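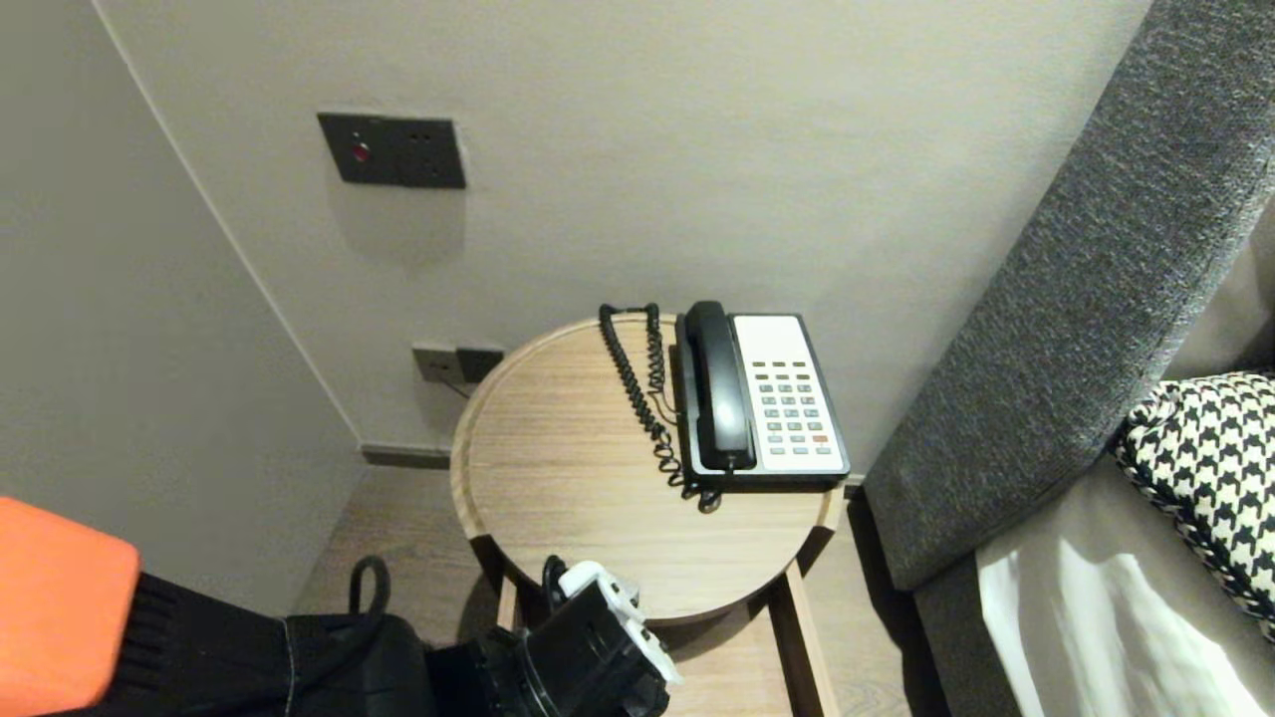 Hi, I'm Signe Løken, and I look after furniture and phones for Istengate, a small outfit that fits out guest rooms for inns and motels. I started in March with one van and a very patient brother-in-law, and I still get a bit excited over a good bedside table! Round ones are my favourite (fewer corners to catch your hip on in the dark), with a rim if I can get it, so your glasses don't go wandering.

We do the lot: tables, beds, corded phones, the fiddly business of getting cables to the wall sockets. Our smallest job so far was a single room and our biggest was 74. I keep a colour swatch of every timber finish we've used, and yes, I'll bring the whole box along if you ask. 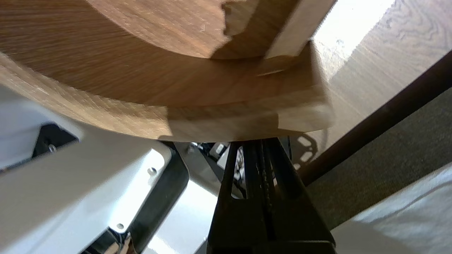 Vidar Isaksson wrote to us that he'd take a curved drawer front over a square one any day, but only if it shuts without a shove.

Fair enough, Vidar! I open and close every drawer before I'll sign off on a room, and I check the runners while I'm down there.

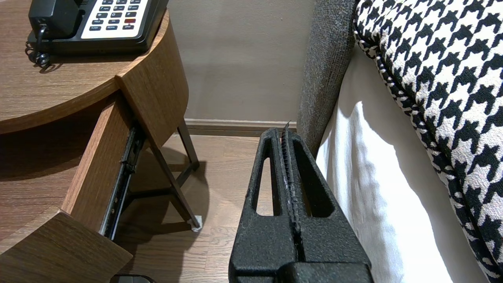
Then it's the phone, which I like within arm's reach of the pillow. Give us a call at the Grerano workshop and come have a look around.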